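Buvgate Shared Workshop, gripper build group
Minutes of the May meeting

Start: 7:10 p.m. at the white table. Minutes taken by Soon-im Ko.

1. Minutes of the previous meeting
They were accepted with one correction. The spare cables were paid by the Tarness fund and not by the workshop fund. I have changed it in the shared folder.

2. State of the build
The hand-held pair is now complete with the marker plates and the cables. We discussed how a person should hold the grippers during recording. It was agreed that the cable must leave from the back and go down at the side of the table, so that it does not pull on the wrist. For practice we keep to objects from home, such as the hairbrush and the cream ribbed piece. 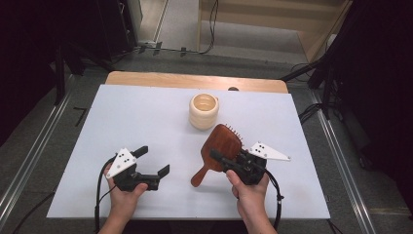

The member who records should say aloud when a trial begins and when it ends. In April we lost much time to find these moments in the files. A short word is enough, and it should be the same word every time.

3. Recordings
The folder for the project, which we call Arkis, contains 1,673 clips. The target that we set in winter was 3,323 and the meeting decided to keep it. A proposal to accept shorter clips was discussed for a long time and was not accepted. The names of the files must follow the list on the door. Several clips from the first week still have the old names, and I will rename them before the next meeting.

4. Fingers
The drawing of the fingers is still version 2. One member would like a softer inner face for round things. Another member prefers to wait until the screws of the present fingers are checked, and this was agreed.
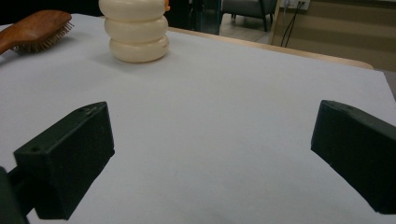
Question from the floor: Can we print a new finger at home, or must it be printed in the workshop?
Reply: Printing at home is fine if you use the drawing in the folder and write the version on the bag.

The drawing will be locked during the test of the screws. Whoever wants to change it should write to the list first.

5. Table and light
The light over the table was found too weak in the evening. It was proposed to buy one lamp from Baek, with the same model for both sides if the first is good.
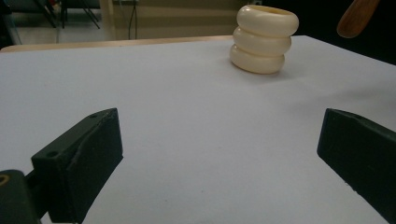 The price should be known before we order. Soon-im Ko will ask for it and send the answer to the list. Until then, evening sessions may continue, but the person recording should write "evening" in the notes.

6. Other matters
The key of the tool cabinet was returned. The drill is still at repair.

The meeting closed at 8:35 p.m.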